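June – By the Retville workshop desk
Print this page | E-mail this page

Second gripper joins the Shehu trials

The Retville group has started comparing two hand-held grippers for its Shehu project. Both have two fingers and a camera on the body. The first, from Latunia, has been in use since the spring. The second comes from Jenum and weighs 439 grams, against 279 for the Latunia tool.

Each gripper will be used for 200 recordings of the same short tasks: picking up a cup, folding a cloth, moving a small box from one end of a desk to the other. The tasks are done by hand, and the recordings are then used to train an arm. Seven recordings from the first batch had to be dropped after the camera lost track of its position.

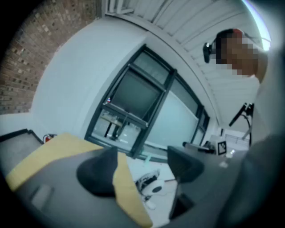
View from the gripper's camera, with the two black fingers in front and a printed marker card standing on the desk at right.

The wide lens on the Jenum tool takes in more of the room, and that helps with tracking near plain walls. It also bends straight lines a good deal, so the calibration takes longer – around 7 minutes each time the lens is removed. The Latunia camera needs less setup but has trouble when the tool is turned sharply.

Grip pads are being tested separately. Softer pads hold cloth better but wear out sooner on cardboard.

Members who want to try either tool can come by on Friday afternoon. Please bring closed shoes and sign the sheet at the door.

This site uses cookies. By continuing to browse, you agree to their use.
Sign up for our newsletter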